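Grendavstead Hall – October Walk-Through, Ground Floor
Checked by Golnar Parsa, comments by Manouchehr Shirazi

Area inspected: 2,568 square feet, hall and two side rooms. The upstairs office was locked and will be done separately.

1. Exits and routes
Front doors open fully: OK
Rear door opens without key: OK
Route to rear door clear: NOT OK
Comment: Stacking chairs left in the passage again. Moved on the spot. Roya Mazandarani to speak to the evening groups.
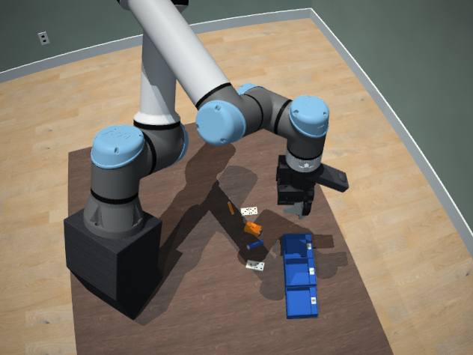 Image credit: Ladan Golestani / Shahbazi Interiors

2. Floors
Trip edges at thresholds: OK
Mats lie flat: NOT OK
Loose or raised boards: see comment
Comment: The mat at the front entrance curls at one corner and should be replaced, not taped. One board by the kitchen door lifts underfoot. Peketex quoted for five boards last time – ask if that price still stands.

3. Walls and paint
Flaking paint: OK
Damp marks: NOT OK
Baseboards fixed: OK
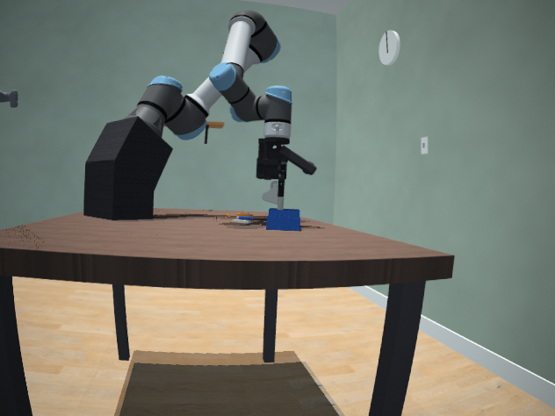 Comment: Damp is back under the window in the small side room, in the same place as last year. The gutter outside needs clearing before anyone repaints. When that wall is done, Genji Sekiguchi would like a muted green over a light wood floor, as shown, and has asked Ider for a sample pot. Keep the old color in the hall for now.

4. Electrical
Outlet covers intact: OK
Cords in good condition: NOT OK
Panel accessible: OK
Comment: The kettle cord is worn near the plug. Kettle taken out of use and tagged. Extension cords are being run under the mat for the projector, and this has to stop.

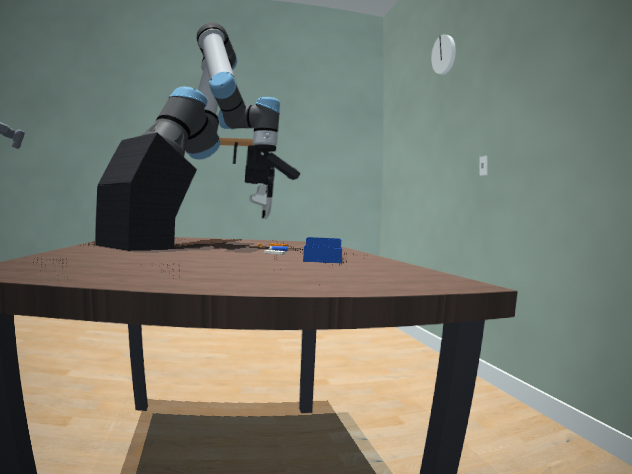

The projector needs its own outlet on the stage side. Genji has the name of an electrician and will get a price. Until then the cord goes along the wall with a cover over it.

5. Fire equipment
Extinguishers in place: OK
Service tags current: NOT OK
Emergency lights tested: OK
Comment: Two extinguishers are past their service month, the one by the kitchen and the one by the stage. Pressure gauges on both read in the green – they still need servicing.

6. Tables and work surfaces
Legs lock: OK
Tops free of splinters: OK
Edges sound: OK

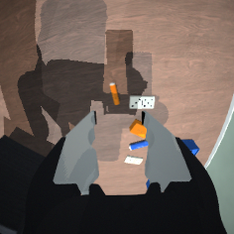
Item 6: wood tabletop, faint curving grain.

Comment: Locking legs are stiff on the long tables. A little dry lubricant would help.

7. First aid
Kit in place: OK
Contents complete: NOT OK
Comment: Short of adhesive bandages and eye wash. Roya to restock.

Recheck of items marked NOT OK: 8 a.m., before the playgroup arrives. Golnar has the keys.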